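# Brand check before print – Kedley rebrand, leaflet and shop signs

10 August 2019. Second pass, first one was in January and half of it never got fixed. 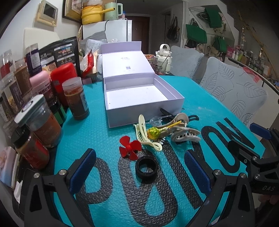 Pirnonden came back on the January list to say the tagline was signed off at two lines, never three, and please could we stop sending the three line version to the sign people. Fair enough. Noted under 4.

**1. Logo files**
- [x] Vector master in shared folder
- [x] One-colour version
- [ ] White-on-dark version – still has the old K. Replace
- [ ] Old files deleted. Comment: found two more in the Hilten folder, same file name as the new ones. Rename at least

**2. Size and space**
- [x] Readable at smallest size on leaflet
- [ ] Clear space all round. Fails on back page, phone number jammed up against the y
- [x] Not stretched. Was stretched on the van artwork, now ok

**3. Colour**
- [x] Green matches the guide on coated paper
- [ ] Green on uncoated. Looks muddy on the proof, ask Štefanec for another one before we say yes to the full 1193
- [ ] Web green same as print green – no. Somebody has picked it off a screenshot

**4. Words**
- [ ] Tagline on two lines. Leaflet yes, window sign no
- [x] Firm name spelt right throughout
- [ ] Opening hours. Page 2 and back page dont agree
- [x] Web address works when typed in

**5. Type**
- [x] Fonts outlined
- [ ] Only the two agreed fonts. Third one has crept into the price box
- [x] Small print legible. Just

**6. Shop signs (Hilten branch)**
- [x] Width 700 mm, as per drawing
- [ ] Fixing holes clear of the lettering. Bottom left one goes straight thruogh the tail of the y, move it
- [ ] Readable from over the road. Not checked, raining
- [ ] Old sign taken down. Still up

**7. Numbers and delivery**
- [x] 259 window stickers, quote recieved
- [ ] Štefanec can hold up to 60 boxes, need to tell them which week
- [ ] Delivery address – they have the old one

**Result:** not passed. Nothing goes to print till 3 and 4 are ticked. 6 can follow on after. Signs are a seperate order anyway.

Recheck on new proof. Bring the paper guide, the pdf is out of date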